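Recording demonstrations on a two-arm station: glasses cases

Applies to: two-arm stations on the Skoleck rail, with the Tristis recorder
Last revised: April

This page covers how to record hand-guided and remote-controlled demonstrations for the case-handling task. It assumes the station is already powered, levelled and connected, and that you have used the leader arms at least once. If you haven't, work through the Fesance start-up page first and come back.

What you are recording

The task family is called Nyanda. Each episode is one piece of work with glasses cases on the table: pick one up, move it, line it up with its neighbours, open it or shut it. The learning side needs both arms to be used, and it needs variety in where things lie. It does not need speed.

Before you start

Log in to the recorder and load the Nyanda profile. The port should read 1,077. If it reads anything else you have the old profile and your files will be saved without the wrist views.

Home both arms. Check that the cables have slack at the elbow and at the wrist, and move each arm through its full reach by hand with the motors off. A cable that catches will show up later as a jerk in the joint data, and the episode will be thrown out.

Set the table. Mix open and closed cases, put some at an angle, and leave the briefcase flat at the back with its handle towards the arms.
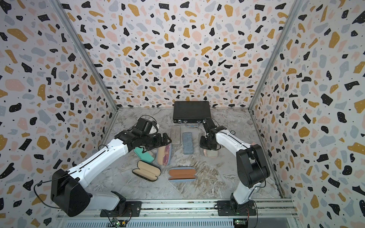
Both grippers over the table, with open and closed cases between them and the briefcase at the back.

Do not copy the same layout from one episode to the next. Move at least a few of the cases each time, and swap which side the open ones are on.

Guiding by hand

Use hand guiding for the first few episodes of any new movement. It gives you a feel for where the joints run out of travel.

1. Press the free-drive button on the base and wait for the tone.
2. Hold the arm by the forearm, never by the gripper. The finger motors are small and do not like being pushed.
3. Move to a point above the case, stop, then go straight down.
4. Close the fingers with the foot pedal.
5. Lift, move, lower, open. Pause briefly between each.
6. Press free-drive again to lock the arm before you let go.

Keep your hands and sleeves out of the overhead view as much as you can. Hands in shot spoil the video for training, so hand-guided episodes are replayed by the arm afterwards and it's the replay that gets saved.

Remote control

Most of your episodes will be done with the leader arms. Sit so that you can see the table directly and have the wrist views on the screen to one side. People tend to stare at the screen at first. Look at the table for the big movements and at the screen for the last bit of the approach.

Start the episode with both leaders in the rest position. The followers will drift to match over a second or so, and if you start recording during the drift you will get a bad opening. Wait, then press record.

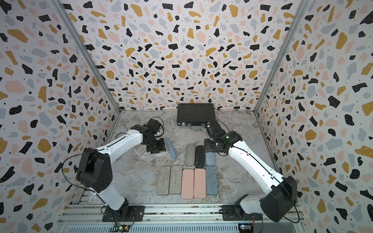
For lining-up tasks, work from the back of the table to the front. If you fill the front row first you will have to reach over it, and the wrist will knock something. Set each case down, open the fingers fully, and rise straight up before moving sideways.

Use the nearer arm for each pick. When a case has to cross from one side to the other, put it down in the middle and take it with the second arm. Handovers in the air are a separate task with their own profile – please don't mix them in.

If you drop something, carry on. Pick it up and finish the job. Recoveries are useful and we keep them. Only stop the episode if a case leaves the table or an arm faults.

Episode length is capped at 800 frames. If you keep hitting the cap, split the job into smaller ones.

Adding other objects

Once you have a clean set with cases only, bring in other things from the shelf. These episodes teach the arms to cope with shapes they haven't been told about.

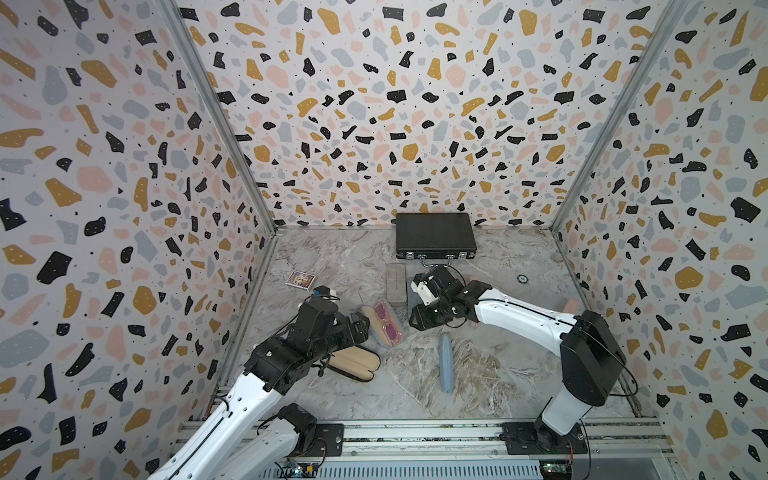

Choose objects of different heights and stiffness. Soft items should be gripped near the middle and lifted slowly. For anything tall and narrow, come in from the side at half height, and keep the second arm well back until the first has let go. Thin flat items are hard for these fingers; slide them to a clear patch before trying to lift.

Tag these episodes "mixed" in the drop-down. The tag can't be added afterwards.

Checking the wrist views

Play back one episode in every batch before you go on. Open the wrist stream and step to the moment just before a grasp.
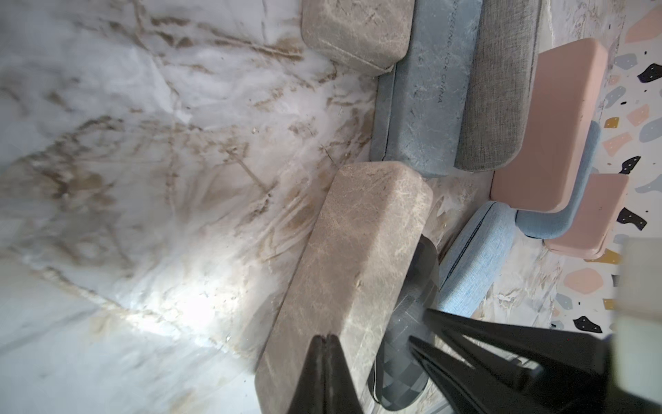 A good approach keeps the target case and the fingertips in view together. If the fingers vanish, the mount has slipped and needs turning back to its mark. Cases bunched as closely as this, with some partly under others, are fine to record, but take the top one first. Watch for glare as well: a bright patch on the marble is acceptable as long as it stays off the case you are reaching for. If it doesn't, turn the left lamp down a step.

Saving and naming

Files are named by station, operator number and batch. Station 9, operator 211, first batch would be 9-211-a. Don't put the task name in; the profile adds it.

Mark each episode as good, recovered or bad. Bad ones are kept for a month and then cleared.

Common faults

Follower lags behind leader: close the preview windows you aren't using, then re-home.

Gripper buzzes when closed: you are squeezing too hard. Ease off the trigger until it goes quiet.

Recorder shows one wrist view only: reseat the cable at the wrist end, then restart the recorder. Restarting on its own won't bring the view back.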